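[cell-upkeep] Archives: Maintenance / End effectors / Bench cells

From: Szymon Stępień
To: cell-upkeep list
Date: 11 November 2020
Subject: Re: Approach height over the stirrer after hand remount

Nikola Pawłowska wrote:

> We took the hand off at the wrist flange to replace a finger joint and
> put it back yesterday. The arm homes fine, but the taught point above
> the flask is now off to one side and the thumb comes in too close to
> the glass. Do I have to reteach the whole bench or is there an offset
> I can change? Also, the wrist cable seems to have less slack than
> before. Senga thinks it was always like that.

Nikola,

You do not have to reteach the bench. If the arm homes correctly, the joint zeros are good and the error is in the tool frame. The flange can go back on with a small rotation, and at the fingertips that shows up as a sideways shift.

We went through the same job in June. The procedure we use now:

1. Remove the glass. Leave the block on the plate, heat off and stirring off. Wait until the plate reads below 45 °C before anyone puts a hand near it.

2. Limit arm speed to 100 mm/s. Keep one person at the emergency stop for the whole check. Do not coil cable around the stop box. Ours had collected a pile of it and Elżbieta Kołodziej had to dig it out.

3. Loosen the flange screws a quarter turn, rotate the hand to the witness mark and tighten in a cross pattern. If there is no witness mark, scribe one now.

4. Jog to the taught point plus 120 mm in Z. Come down in steps of 5 mm and watch the thumb side. The block is a better target than the flask because its rim does not refract.

5. Correct the tool frame in X and Y only. Leave Z alone until the glass is back in. Then check Z with a cold flask before running anything. 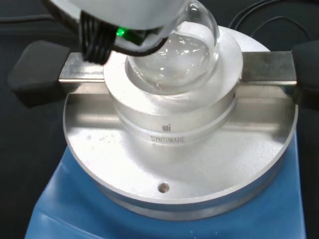
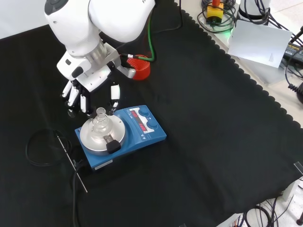 Hand over the flask on the hotplate stirrer, from the wrist camera (first) and the bench camera (second).

On the cable: Senga may be right, but measure it. With the wrist turned to its limit in both directions, the loop should still move freely when you push it with a finger. We want a free loop of 170 mm between the last tie and the connector. If you have less, cut the last tie and move it up the arm. Do not pull slack out of the connector end. Remigius did that on the Skometska cell and we lost the signal intermittently for over a week before finding it.

Check as well that the loop cannot drop onto the neck of the flask when the hand is low. The bench view will not show you this very well. Use the wrist view and go through the full approach at low speed.

One more item for the log. The temperature probe should have a fixed parking place on the bench, outside the sweep of the fingers, and the position should be written on the setup sheet. The sheet from Femon does not have a field for it. I use the comments line.

If the X/Y correction comes out larger than 4 mm, stop and look at the flange faces before entering it. The last time we saw a number like that there was a chip of plastic between them.

Please post the old and new offsets when you have them. I would like to compare with the Weston cell, where the same hand was remounted.

Szymon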